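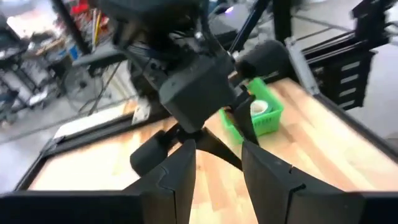
How often must the gripper force limits be checked on a shared table?
At the start of every shift, and again after any change of fingers, pads or control software. The check is entered in the cell log before the arms are released for work.

Trilora Workcell Safety Group
Minutes of the regular meeting, Sunday, December 29, 2024
Chair: Mwajuma Kaijage
Sites represented: Ondieki, Ultitz
Apologies: Ultuso

1. Minutes of the previous meeting

Approved with one correction. In item 5, "protective stop" replaces "emergency stop" in both places. The two terms are defined separately in the cell rules and are not to be used interchangeably.

2. Actions carried forward

2.1 Relabeling of stop buttons at Ondieki. Closed.
2.2 Revised lockout sheet for the Ultitz cells. Draft received. The sheet covers electrical isolation but omits the air supply. Returned to Ultitz for completion.
2.3 Spare enabling switches. Order placed, delivery date not confirmed. Remains open.

3. Two arms in a shared workspace

The Chair introduced the draft rule circulated before the meeting. The August version required a fixed boundary between the working areas of two arms on one table. Ondieki reported that this cannot be applied to handover tasks, where both grippers have to reach the same part.

Discussion covered three questions: which arm has priority, how close the grippers may come, and what happens when one arm stops.

Agreed text:

3.1 Each task file names one arm as the lead. The other arm yields when both request the shared zone.
3.2 Outside a programmed handover, grippers keep a separation of at least 40 mm, measured between the nearest points including pads, linkages and cables.
3.3 A protective stop on either arm stops both. Restart is manual and is made from outside the table perimeter.
3.4 Handover positions are taught at reduced speed with one person at the controls and the second arm in hold.

Ultitz asked that the separation in 3.2 be larger for arms with external cable bundles. The Chair noted that cables are already included in the measurement. Ultitz accepted the text but asked for its concern to be recorded.

4. Speed during setup

The draft limit for setup and teaching was 400 mm per second at the tool. Ondieki proposed a lower figure for work inside a basket or bin, where the rim can trap a finger pad. No test data was available. The limit stands as drafted for open tabletop work. Work inside containers is held over to the next meeting, and until then the site lead sets the limit in writing for each task.

5. Containers and loose items

5.1 Only the containers listed in the task file may be on the table while the arms are powered.
5.2 Baskets with open mesh are permitted provided that the mesh does not admit the tip of the gripper in use. Sites are to check this with the actual fingers fitted. Drawings are not sufficient.
5.3 Tools, tape, panels and packing material not used in the task are removed before power is applied.
5.4 Chairs and portable fans are kept outside the marked reach of the arms. Reach is marked on the floor at full extension, with the gripper fitted.

Ultitz asked whether 5.3 applies during maintenance. It does not. Maintenance is covered by the lockout sheet under item 2.2.

6. Cable inspection

The present rule calls for inspection "at regular intervals." The group considered this too vague to audit. Replacement text: cables at the wrist and upper joints are inspected every 400 operating hours and after any collision. Inspection includes the outer jacket, strain relief, connector seating and slack at both ends of joint travel. A cable with an exposed conductor or a cracked jacket is replaced before the cell is used again. Taping is not an accepted repair.

7. Log retention

Shift check records are to be kept for 8 years. Ondieki currently keeps paper sheets and will scan them. Ultitz records electronically and needs no change, except that entries must show who made the check.

8. Actions

8.1 Chair: issue items 3, 5 and 6 as a revised rule and send a copy to Ultuso for comment.
8.2 Ondieki: provide stop distance measurements for work inside containers.
8.3 Ultitz: complete the lockout sheet, including air supply.
8.4 Both sites: confirm floor marking against 5.4.

9. Other business

Ondieki asked whether status lights should have a common color code across sites. Not discussed for lack of time. Added to the next agenda.

Minutes recorded by M. Kaijage. Corrections to be sent in writing before the next meeting.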